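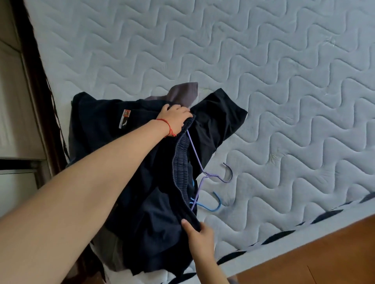
I moved out of the flat on Stuven Road in March, after two years there, and most of what I learned about renting I learned in the last month of it.

The deposit was 800 pounds. When I signed I thought of it as money I'd get back, and then I stopped thinking about it at all. The inventory went in a drawer. I never checked it against the rooms, which was a mistake. It said the kitchen worktop was in good order, and there had been a burn next to the hob from the day I arrived.

Gladys Mutiso, who had the flat below, told me to go back through my old messages before I wrote to the agent. She was right. I had sent Elibariki a photo of the kitchen in my first week to show him how small it was, and there was the burn, quite clear beside the kettle. I forwarded that to the agent and they dropped the charge without any argument.

Cleaning took longer than I planned. I started at 8 in the morning with the oven and was still on it at lunch. The bathroom was easier. Limescale on the taps came off with vinegar and a cloth left wrapped round them for an hour.

Clothes I dealt with last. I own more dark blue than I thought and most of it went in two bags for the charity shop. 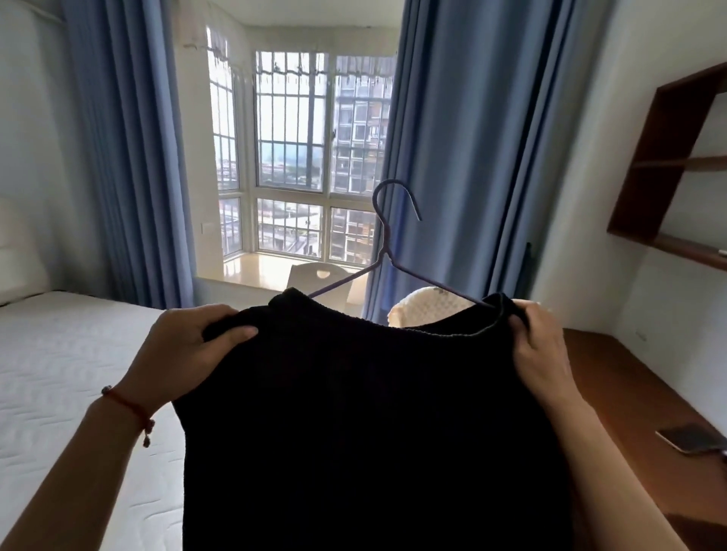

Do you have to pay for professional cleaning when you leave?

It depends on what your agreement says and when you signed it, so read that first. Mine asked for the flat to be as clean as when I moved in, and doing it myself was accepted. I kept the receipt for the oven cleaner anyway.

The checkout visit was short. The man from Brillmont walked through the rooms with a tablet, opened the oven, ran the taps and asked for the meter readings. He didn't want to discuss anything there and then. The report came by email, with a charge for a missing lampshade (fair, I broke it) and one for marks on the hall wall, which I disputed. They took off half.

The rest of the money arrived 5 working days later. I've put it towards the deposit on the new place, which is bigger and has a worse bus. I went round with the inventory on the first evening and wrote down every scratch, then emailed the list to the landlord and asked him to reply. He wrote back "ok thanks", and I've saved that too.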